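Stallton Rooms Users' Group
Minutes of the July meeting, held in the back room at 7 p.m.

1. Minutes of the last meeting
Agreed, with one change. The floor was recorded as "finished". The member for Flunureck asked for "laid", as the skirting had not been looked at. Changed.

2. The small room
The group went through what had been spent on furnishing it. The budget was 3000, of which 300 is left. Several members wondered how a desk and a fridge had used up the rest. The chair said the floor was the main cost. A member said that was what had been said about the lighting last year, and asked for the invoices to be brought next time.

On the layout, Bimen still thinks the desk and the fridge are too close together for a room that is meant to be for working in. Okabe's view was that people will want milk wherever the desk goes. It was pointed out that the plan showed the fridge in the corridor and that no meeting had agreed to move it. No answer was given to this.
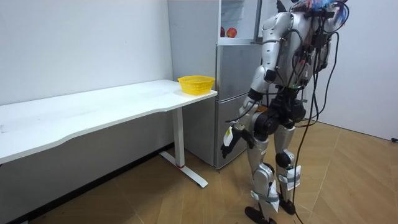 The small room, with the white desk and the silver fridge on the light wooden floor.

The colour of the floor was raised again. Two members feel that light wood will show every mark by winter. The supplier says otherwise, but the supplier would. Left as it is for now. Felt pads for the desk to be bought, limit 100.

Action: Bimen to measure the corridor and say whether the fridge would fit there. Okabe to bring the invoices.

3. Tidying and the baskets
Okabe put forward the basket scheme: anything left out on a table goes into a basket, and the basket is emptied at the end of the month. The meeting was not convinced. A similar scheme with cardboard boxes ran for one winter and ended with the boxes being stored in a cupboard, full.

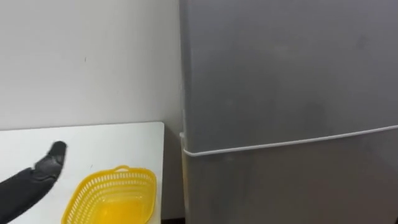
The yellow plastic basket on the white tabletop

Okabe said the yellow plastic basket has open sides, so people can see what is in it and will come and claim their things. A member replied that people could see their things perfectly well when they were on the table. There was also a question about where a basket should stand. The edge of the table was thought a poor place for one, and the member for Flunureck asked that it be pushed well back.

A request for 500 to buy baskets for every room was refused. The scheme may be tried with one basket until the next meeting – no labels, no rota and no further spending.

Action: Okabe to report on what was put in the basket and what was claimed.

4. Fridge rules
The draft rules ran to two pages. Cut to one line: take your food home. Flunureck doubted that even this would be read.

5. Any other business
The key to the back room is still missing. Carried forward for the third time.

Meeting closed at 8.40 p.m.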